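"Folding is the question everybody asks me," says Solange Brunet. She has worked for Drolevel for more than 700 days, and most of them were spent with laundry. I met her in August and wanted to know if a machine can do this chore yet.

Her answer is careful. "With a towel, I say yes, slowly. With sports clothes, I say sometimes."

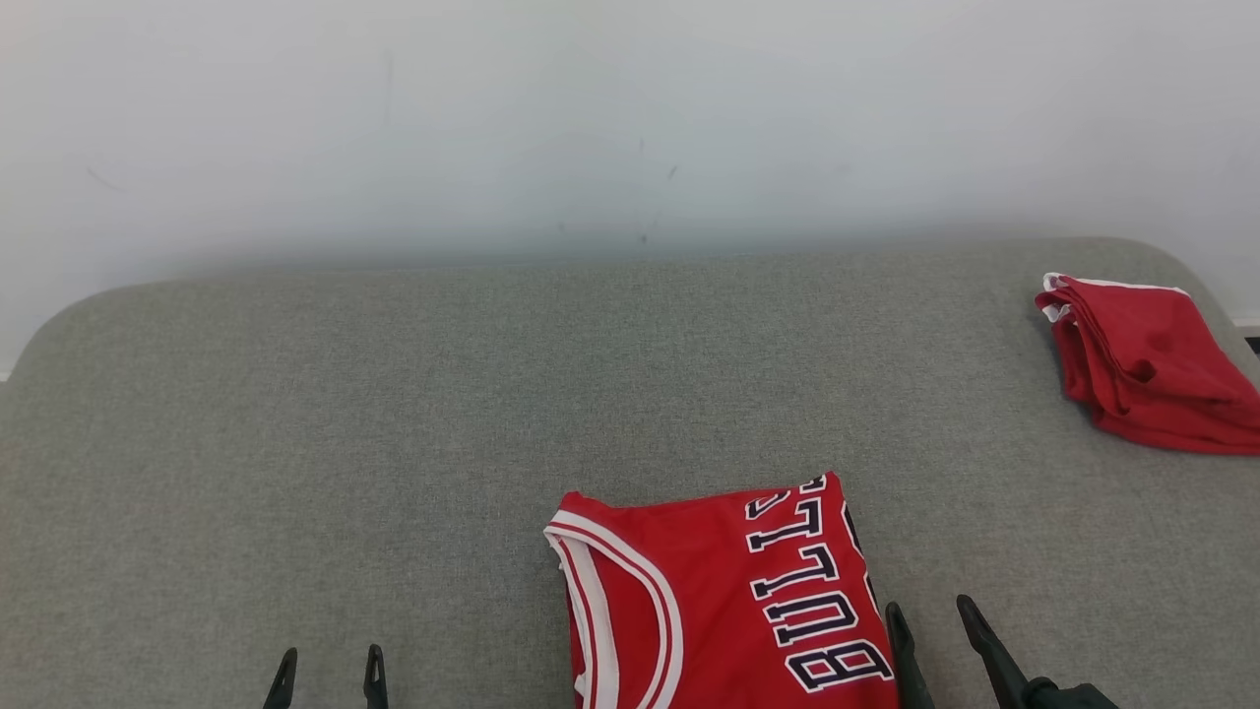

A folded Bulls jersey between the two grippers, with a second red garment farther back.

The difficulty, she explains, is that cloth has no fixed shape. A cup is the same cup every time, but a shirt is new at each throw. Her colleague Jérémie Lemaire keeps the list of attempts, which had 1,092 lines when I visited. He did not want to give me a success rate. "It depends too much on how the shirt is lying at the start," he said.
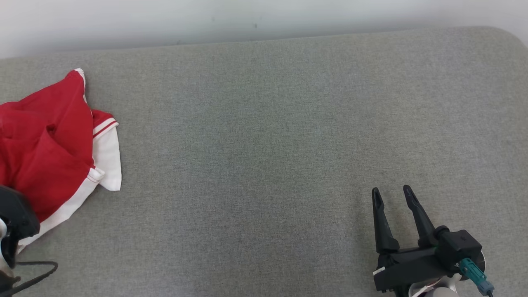

I asked Brunet if she would buy such a machine for her own home. She laughed and took some time before she replied. "For 2,000 euros, maybe. But it would need to find the sleeves and the collar without me, and also empty the dryer. Today I still fold faster, and I am not fast."

Lemaire is more hopeful about shops, where the same shirt comes 100 times in a row.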